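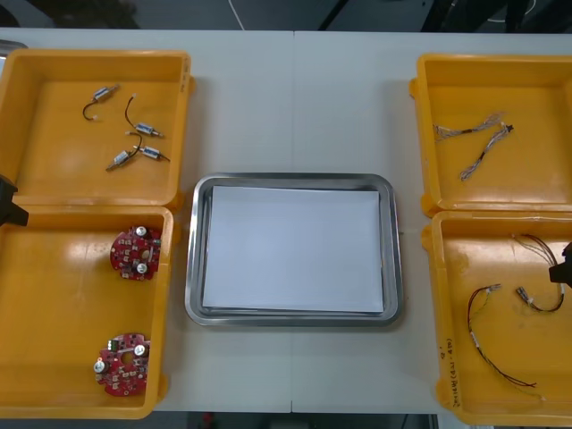
Motors and boards on the left, wiring on the right, tray in the middle. Both arms just in view.

I said in December that I would stop writing about sorting papers, and I lasted until somebody forwarded me the Seltadel one. You may have seen the headline number. Two arms, mixed small parts, 80 per cent of trials completed, trained on a pile of demonstrations that would fit in an afternoon. My inbox took this to mean that fiddly bench work is more or less finished as a problem. I don't think it is, and I've now spent longer with the method than I meant to.

The idea is simple enough. You have a policy that has learned from people driving the arms by hand, and on top of it a small checker, which they call Pastex, that looks at the camera view every so often and decides whether the last step went well. If it didn't, the arms back off and try again. The claim is that the checker does most of the work, and that without it you drop to 30 per cent. That is a big gap and I wanted to know where it came from.

So we set up something close to their layout. Yellow cases either side of a steel tray, paper in the tray, stiff parts in one case and floppy parts in the other. The task is to move named parts to the paper and lay them down apart from each other. The paper matters more than I expected, because our steel tray is shiny and the overhead lights bounce off it, and a checker that works from a camera does not enjoy that. The paper in the original is mentioned once, in an appendix, as a "neutral surface". I'd have put it on page one.

Now the counting. A trial in the paper is one part. If the arm picks up the part, drops it, backs off and picks it up again, that's a success. If it does this 4 times, also a success, as the limit on retries is only given for the baseline. I read that section three times and then asked Märta Westerberg to read it, in case I was being unfair. She thought I was being slightly unfair about the tone and completely right about the limit. The version without the checker gets one go. The version with it gets as many as it likes. I would do better at darts on those terms.

The other thing is which parts. Their set leans heavily on rigid things: motors, boards, brackets. A small motor is a kind object – it has a body, and the body stays the shape it was. What happens with a braided harness that has loose strands at one end? Or a loop of thin wires with a little connector on it, where pulling one bit moves all the others? The authors tried 2 harness types and report them in a combined row with everything else. I'd like that row split up. I have written to ask and will add the answer here if one comes.

In our own runs the motors were less kind than I've just made out, I should say. They have wires attached, and when two of them lie close with the wires crossing, taking one tends to bring its neighbour along for the ride. The checker passed this every time we watched it happen. It was asked whether the motor had left the case, and the motor had left the case. It had no opinion about the second motor.

Is the checker useful? Yes, I think so. Moffat, the older approach it's compared with, just carries on after a missed grasp and waves an empty gripper over the tray, and anyone who has sat through that will be glad of something that notices. But I'd want the same number of goes for both sides before I believed the gap, and I'd want wires counted separately from solid parts.

We're going to rerun with a fixed limit on both. I'm also tempted to try it with the paper taken out, mostly to annoy Märta, who cut the sheets. Zorby people, I know you have a version of this going too, and if you've logged retries per part I would very much like to see them.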